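About Grurnon

Grurnon is a contract packing and returns company. We sort, check, repack and ship small goods for sports retailers, toy sellers and school suppliers. Most of what comes through our doors is returned stock, and most of it arrives mixed together in cartons.

We started with two benches and one loading door. Our first customer sent us returned gym equipment by the pallet and wanted to know what could be sold again. That is still the center of the business, although the list of customers is longer and the building is bigger. Our main site is at Ruria, and a smaller warehouse at Cundon handles storage and outgoing freight. Ruria and Cundon together employ 368 people.

How automation came into the building

Sorting by hand is steady work, but it is hard on wrists and shoulders. A full shift of picking small items out of one container and placing them in another adds up. People asked for job rotation first, and we gave them that. Then they asked whether the worst of the repeat picking could be done some other way.

We now run two-handed robots on part of the returns floor. They take small single items and move them between bins and trays. They are slower than an experienced sorter on a good morning. They keep the same pace through the afternoon, and they don't need to rotate off the bench. A returns cell handles between 400 and 500 items in a shift, depending on what is in the cartons.

Every new task is worked out in simulation before it goes near the floor. Our process team builds the bench on screen, puts in the containers and the goods, and tries out reaches and grips there. Round items took the longest to get right. So did anything that has to go from a deep container to a shallow one. 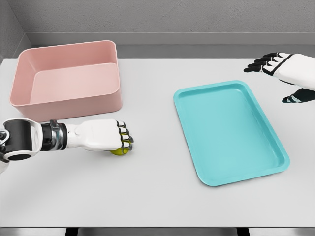 Sorters sit in on these sessions and are paid their normal rate for the time. They know which items roll, which ones stick together and which ones look fine until you turn them over. Several of our current bench layouts came from comments made by people who had worked the line for years – in one case the whole bench was turned to face the other way.

What changed for our people

No one lost a job when the robots came in. Some jobs did change, and we think it is fair to say how.

Fewer people now do single-item picking for a full shift. More people do inspection, grading and repair, which pay one step higher on our scale. We added the position of cell operator. A cell operator loads the bench, clears stoppages, checks the output and decides when an item should go to a person instead. Training for this is done on site during paid hours, and no earlier experience with machines is needed.

Not everyone wanted to move. Some sorters prefer the hand line, and we still run one. Soft goods, tangled cords and anything with a broken package go there. The hand line also takes over when a cell is down.

There are things we are still working on. Operators have told us that the screens at the cells are hard to read from the loading side, and that waiting for help with a stoppage is the most tiring part of the shift. New screens are due in April. We have also changed the break schedule so that two operators are not away from neighboring cells at the same time.

Who we work with

Vasconcelos supplies our containers and bench fittings and services the conveyors at both sites. Our own technicians look after the robot cells. We keep that work in-house – it means faster repairs, and it gives people on the floor a trade they can move into.

Visits and jobs

Customers are welcome to visit the returns floor at Ruria by appointment. Tours start at 10 a.m. Please wear closed shoes. Open positions at both sites are posted on our jobs page and on the board beside the main entrance.

Contact us | Jobs | Privacy | © Grurnon. All rights reserved. | Back to top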